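TRELSTEAD HOUSE RESIDENTS' ASSOCIATION
Minutes of the Furnishings and Rooms Meeting

August 8, 2024
Minutes taken by Melina Zacharopoulos

1. Opening and apologies

The meeting was opened in the upstairs front room at 10 in the morning. Apologies were received from the representatives of the Lollent wing. The chair reminded those attending that decisions on the ground floor rooms had been deferred to the December meeting and would not be discussed.

2. Minutes of the previous meeting

The minutes were accepted as a correct record, subject to one amendment. Under item 5, "Machala Room" should read "Machala Passage". The secretary was asked to correct the file copy.

3. Matters arising

The stair carpet had been cleaned as agreed. The spare key to the linen cupboard had still not been returned, and a new one would be cut if it was not handed in before the next meeting. The chair noted that the notice on the landing remained out of date and asked that it be taken down.

4. Upstairs front room

4.1 The meeting considered the condition and future use of the front room, which is at present used for reading, small gatherings and quiet work. It was generally agreed that the room should remain light and plainly furnished. A proposal to divide it with a folding screen received no support.

4.2 Window. The large white-framed window was reported to be draughty at the joints in winter. Members were in favour of keeping the existing frame and having the seals renewed. It was agreed that the sill should be kept clear overnight, and that drinks bottles and other small items should be taken away by whoever had used the room last.

4.3 Curtains. The striped curtain in pink, green and blue was discussed at some length. Two members thought it too bright for the wallpaper and asked whether a plain cream pair might be considered. Others felt that it gave the room its character and that a plain replacement would be dull. The supplier, Plerketti, had quoted a price for a lined pair in a plain fabric, to be hung from the present white rod.

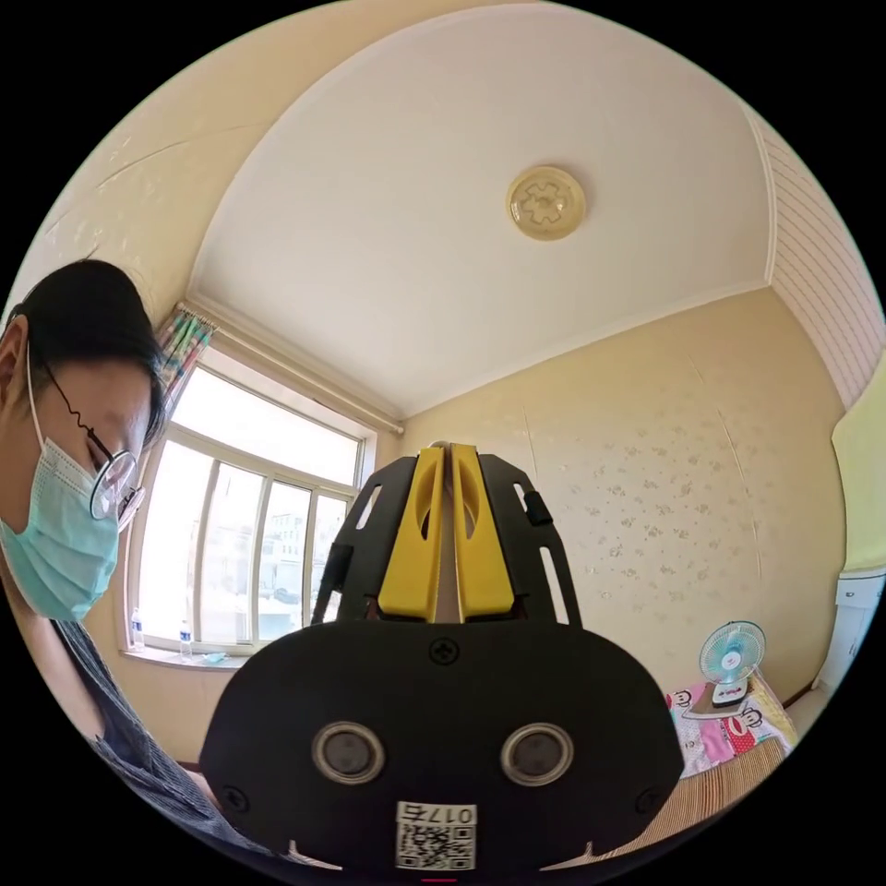

Melina Zacharopoulos remarked that she would be sorry to see the stripes go, and that a lining could be sewn to the present curtain at much less cost than a new pair. She added that the room faced the afternoon sun and that an unlined plain fabric would fade within a few summers — a point accepted by the meeting. It was resolved that the striped curtain be kept and lined, and that the quotation for replacements be declined with thanks.

4.4 Wallpaper. The cream paper with the small floral print was considered sound. A member asked whether any spare rolls had been kept from the last redecoration. The secretary undertook to look in the store and to report on what was found. No repapering would be put forward this year.

4.5 Ceiling and light. The round ceiling light was to be taken down, cleaned and refitted. A request for a brighter bulb was agreed. The white moulding would be dusted at the same time, so that the ladder need be brought up only once.

5. Expenditure

5.1 The balance available for furnishings stood at £2,324. The cost of lining the curtain was put at £83, including thread and the fitting of new hooks. This was approved without a vote.

5.2 The secretary was authorised to spend up to £16 on cleaning materials and a replacement bulb. Receipts are to be handed in by the end of the month.

5.3 The cost of renewing the window seals was not yet known. Two written quotations are to be obtained, and no work is to be ordered until they have been considered by the meeting.

6. Use of the room

6.1 It was agreed that the booking sheet should be moved from the landing to the inside of the door. Bookings are to be entered in ink and should give a start and a finish time. Where two bookings overlap, the earlier entry will stand.

6.2 The meeting noted a complaint that the window had been left unlocked on more than one evening. Users are asked to close and lock it, draw the curtain and switch off the light before leaving.

7. Any other business

A member asked whether the armchair in the Machala Passage could be offered to the Lollent wing. There was no objection, provided that the wing arranged its own removal. The question of a second bookcase was raised and held over.

8. Actions

Lining of the curtain — Melina Zacharopoulos
Search for spare wallpaper — secretary
Quotations for window seals — chair
Cleaning of light and new bulb — secretary
Removal of the landing notice — chair

The next meeting will be held in December, on a date to be posted on the inside of the front room door.

Recent documents
Trelstead House: rules for booking shared rooms
Report on the stair carpet
Lollent wing: furniture requests
Linen cupboard: list of key holders

Contact the secretary | © Trelstead House Residents' Association | Back to top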